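Workshop notebook, July. Bachelorette weekend kit, entry 13

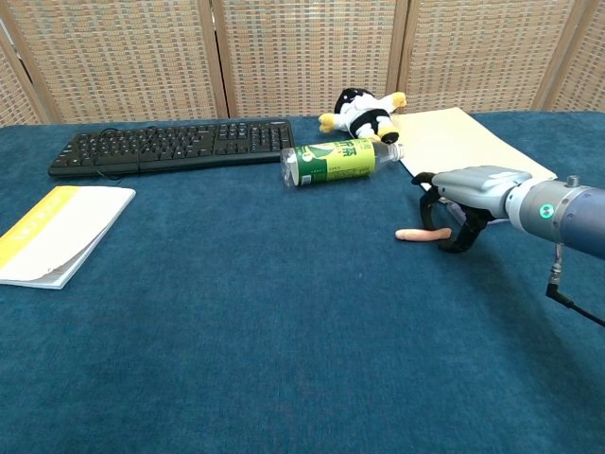
Picking up where the last entry left off, which was with me grumbling about the raft building. The good news is that Sang have come back to us and they will let us use the cove on the north side of the lake for the whole of the morning slot, 9 until lunch, so we no longer have to squeeze two parties onto one little beach and hope the brides get along. I am so pleased about this I could sing. It does mean rewriting the running order again (sorry, everyone, I know it was just rewritten) but I think it's worth it.

Raft kit first. We tried the new barrel lashings in the yard with the long poles and they hold much better when you go around twice and then cross over the middle, the way the old instruction card said before we simplified it. So I'm putting the old wording back on the card. The short ropes can go in the spares bin. Still to sort out: the paddles from Poltix have very slick handles, and with sunscreen on your hands it's like holding a fish. I wrapped one with grip tape and it felt lovely, so if anybody has a slow hour, the rest of the tape is on the shelf over the sink.

Sashes and the treasure hunt. The printed clues from Makier arrived, and they're pretty, but clue 4 still sends people to the boathouse, and we moved that stop to the picnic shelter back in the spring. I've asked for a reprint. Until it comes, please write the correction on by hand in nice handwriting (not mine). I also think the hunt is a bit long for a group that was out late the night before. When we walked it ourselves, the stretch between the shelter and the footbridge dragged, and we were sober and had eaten breakfast. My suggestion is to drop the riddle at the gate and let them collect the envelope from whoever is running the grill.

Money, briefly. The full-day package comes out at 550 for the group with the cove, the rafts, the hunt and the picnic, and I'd like to keep it there through the summer even though the picnic people would love us to go up. If a party wants the cocktail class at Cladidia in the evening, that gets booked and paid for separately, and we need to say so much earlier in the emails. We've had two maids of honor now who thought it was included, and both were very gracious about it, but I felt terrible.

Oh, and the cocktail class does a really good no-alcohol version! I tried the ginger one and asked for the recipe and was politely refused. Worth mentioning to anybody who's pregnant or driving, or who would just like to remember the weekend.

To do before the next group: tape the paddles, fix the clue, find the missing dry bag, and get the new wording for the confirmation email over to me so I can read it with fresh eyes. I still haven't decided about the inflatable flamingo. It has a slow leak near the neck and I've patched it twice already, so I'll blow it up tonight and see how it looks in the morning.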